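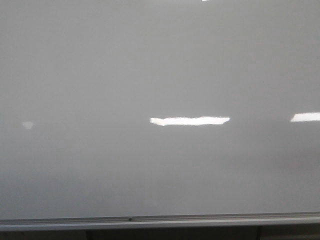
The Amero board in the Soliman Room was cleaned and reviewed on 6th May, and this entry records its condition and the points still open. The board has been in service since October, when it replaced the older painted panel, and it is used more heavily than any other writing surface on this floor. With all writing removed, the face is a plain light gray and the eye goes first to the ceiling lights reflected in it. The long band of light lies close to the middle, with a second one further to the right at much the same height, and only a small faint patch over on the far left. Colleagues have reported difficulty reading fine writing in the center of the board, and the position of the glare agrees with those reports. The left part is the better place for small text.

Workshop Notebook Entries Rooms Materials Index Search

Condition before cleaning

The board had been written on and wiped dry for several weeks with no wet cleaning in between. Dry wiping removes the line but leaves a gray film, and the film had built up most where people habitually stand, at shoulder height and slightly right of center. It was not visible from straight on. It showed when the board was viewed from the side with the lights on, and it came off on a white cloth in quantity.

Two old marks remained from the winter planning work, both in green. Green has been the slowest color to remove on every board we have, and the red from the same period had gone without trace. A short line of what looked like permanent marker was found near the lower edge. It was written over with an ordinary black marker, left for a few seconds and wiped, and the greater part lifted with the fresh ink. The remainder was removed with the cleaner described below.

No scratches were found that could be felt with a fingernail. There are fine marks from dry cloths, visible only at a low angle, and they have been left alone.

Cleaning method

The method is set down in full as it differs from the card that hangs in the supply closet, and the card should be replaced.

Remove all writing with the felt eraser. Tap the eraser out over the bin first. Spray Vuvemis cleaner onto a folded cloth and wipe from the top edge down in overlapping strokes, turning the cloth to a clean face at each pass. Go over the board a second time with a cloth dampened in plain water and wrung well. Dry with a third cloth. Leave the board for at least 4 minutes before any writing is attempted.

The water pass is the step missing from the card. Without it the cleaner leaves a very slight slickness, and the first strokes made on the board tend to bead and break up. This was noted in October with the sample panel and again in the spring, and in each case a water pass put it right. The 4 minutes are for the same purpose. A board that feels dry to the hand can still be damp enough to spoil a line.

One 300 ml bottle of cleaner was opened for this work and is still well over half full. It has been returned to the shelf with the date of opening written on the label. Paper towels should be kept away from this surface altogether. They shed, and the coarser kind from the washroom is the most likely source of the fine marks mentioned earlier. 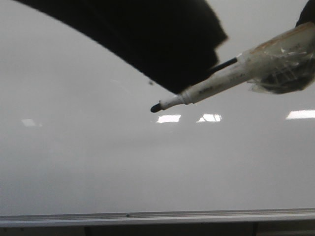
The markers were reviewed at the same time. The supply consists of Lestar markers with a rounded tip, bought in October as a box of 100, together with an assortment left over from earlier orders. The assortment is the main cause of complaint. Several of those markers were dry or nearly so and had been put back in the tray by users who, quite reasonably, did not know where else to put them.

A marker that is nearly dry does more harm to a board than an empty one. The user presses harder, goes over the same stroke again, and leaves a thin deposit with little of the agent that lets it release. Such strokes accounted for most of what remained after the first pass with the eraser.

Each marker in the tray was tested with a single slow line on scrap board and sorted by result. Those giving a full line at the first stroke were kept. Those giving a full line after a short rest with the tip down were kept and marked with a strip of tape, to be used first. The rest were discarded. For black, the Lestar markers were consistently good, including the ones whose barrels had become smudged with handling. The state of the barrel says nothing useful about the state of the ink, and a dirty marker should not be thrown out on that ground.

Dirty barrels do matter in one respect – ink on the barrel transfers to the hand, and from the hand to the board. The barrels now in use should be wiped with the same cloth at the end of a cleaning session. Care is needed to keep the cleaner off the tip.

Storage position was also discussed. The supplier's sheet for the Lestar markers asks for flat storage, and our tray does hold them flat, but the cup on the side desk holds them tip up and it was in this cup that most of the dry ones were found. The cup has been removed. Colleagues who prefer it may ask for a second tray.

Writing quality after cleaning

Trial lines were made on the cleaned board once the waiting time had passed. Black, blue and red all gave even strokes with sharp edges. Green was slightly pale on the first pass and acceptable on the second. All were erased dry after ten minutes and again after one hour. The ten-minute lines left nothing that could be seen. The one-hour lines left a very faint trace in green only, gone with a damp cloth.

A longer trial is to be run in the lower left corner, where a short row of strokes in each color will stay in place for 28 days. Please do not erase this row. A label will be fixed beside it with low-tack tape when it is put up. The point of the trial is to find out how long the weekly plan can reasonably stay on the board before it calls for wet cleaning, a matter on which we have opinions at present and no record.

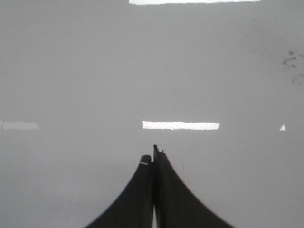

Marian Oakhurst
Technician, Rooms and Surfaces

On the question of glare, three remedies were put forward at the last room meeting and are noted here with comments.

The first is to tilt the board forward slightly at the top. The reflected lights would then fall lower, possibly below the area most used. The wall brackets allow a small adjustment by means of spacers behind the upper pair. This is cheap and can be undone, and it is recommended for trial. Two people will be needed to support the board while the upper fixings are loosened.

The second is to fit diffusers to the ceiling lights. Facilities has been asked for a price. Diffusers would soften the edges of the reflections but would not remove them, and the overall light in the room would fall a little. Those who do close work at the side desk have asked that this be considered before anything is ordered.

The third is to apply a matte film over the board. This is not recommended. A sample of matte film was tried on an offcut in the spring and wrote well, but it held ink in the texture and turned gray within a short period. It also cannot be removed without the risk of leaving adhesive on the face. The gloss is the reason the Amero board cleans as easily as it does, and some glare is the price of it.

In the meantime, switching off the row of lights nearest the board is permitted during meetings. The switch is the left one of the pair by the door, and it should be put back on afterward.

Points for the supply list

Microfiber cloths, white only. The blue ones hide the film, and a person cleaning with a blue cloth cannot tell when the job is finished.

One replacement felt for the eraser. The present felt is compacted at one end and is smearing.

Black markers, Lestar, same type as before. No further mixed boxes, please. The saving was small and the sorting took most of an afternoon.

Vuvemis cleaner, no order needed at this time.

A new instruction card for the closet, with the water pass included. A draft has been left in the notebook sleeve. Corrections in pencil are welcome, and the card will be laminated once the wording has settled.

Open items

Spacers for the upper brackets to be cut and tried. Price for diffusers awaited. The 28-day row to be started after the next planning session, so that the board is not needed in full during the first week. The low-angle cloth marks to be looked at again in October, with the same lights on and from the same side, for comparison with this entry.

The frame was wiped and the four corner caps checked. One cap, lower right, is loose and comes away when the tray is leaned on. It has been pressed back in. A small amount of adhesive would hold it, but the cap must come off again when the spacers are fitted, and the repair is therefore held over until that work is done.

Comments (4) Shares (0)

Contact the workshop office | © Workshop Notebook | Back to top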